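**Gesis 13-Week Planner, bound edition**
Maker: Brundis
Category: Goal planning and self-coaching, paper

The Gesis is an undated planner for one person and one quarter. It holds 13 weekly spreads, a goal section at the front, and a review section at the back. It can be started in any week of the year. Use of the Brundis coaching sessions is optional, and the planner doesn't refer to them by number or require a login.

## Specifications

| Item | Value |
|---|---|
| Format | Bound, lies flat when open |
| Paper | 80 gsm, uncoated, off-white |
| Ruling | Dot grid, light gray |
| Weekly spreads | 13 |
| Goal sheets | 3 |
| Cover | Stiff board, cloth spine |
| Closure | Elastic band |
| Ribbon markers | Two |

Fountain pens with a broad nib will show through on the reverse of the sheet. Ballpoint, pencil, and fine gel pens don't.

## Goal sheets

Each goal sheet has four fields: outcome, measure, first action, and stop condition. The stop condition is the point at which the goal is dropped or rewritten. It should be filled in before week one and left alone until the midpoint review. Users who work on a single goal can leave the remaining sheets blank; the weekly spreads don't depend on them.

The measure field accepts a number or a yes/no entry. Goals that can't be stated either way should be split before they are entered.

## Weekly spread

The left page lists commitments by goal. The right page is a time grid from early morning to late evening in half-hour rows. A narrow column on the outer edge is reserved for carried items. An item carried twice is marked with a triangle and discussed at the next review.

A full weekly review takes about 30 minutes. The first one runs longer, as the carry column and the goal codes have to be set up.

## Compatibility

- Safavi card inserts fit the rear pocket. The older, wider Safavi cards don't.
- The Skudholm desk stand holds the planner open at any spread. The stand is sold separately.
- Refills aren't available for the bound edition. The ring edition takes loose sheets, but it has no rear pocket.

## In the box

Planner, printed quick-start sheet, one set of goal code stickers. The stickers are removable for the first few days after application and less so afterward.

## Ordering notes

Single copies ship flat. Orders for coaching groups are packed in cartons and can be mixed with the ring edition. The fall printing is available from October; the text and ruling are unchanged, and only the spine cloth differs. Unused copies can be returned if the elastic band is still in its paper sleeve.

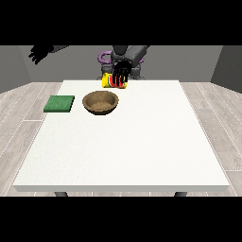
The weekly review needs enough flat surface for the open planner, the current goal sheet, and a calendar, side by side. A desk cleared completely is not required. On a large square table, a bowl and a couple of small items can stay toward the back as long as the front half is free. With the Skudholm stand, allow extra depth behind the planner for the rear foot, and set the angle before writing. The stand should not be adjusted with the elastic band fastened around it.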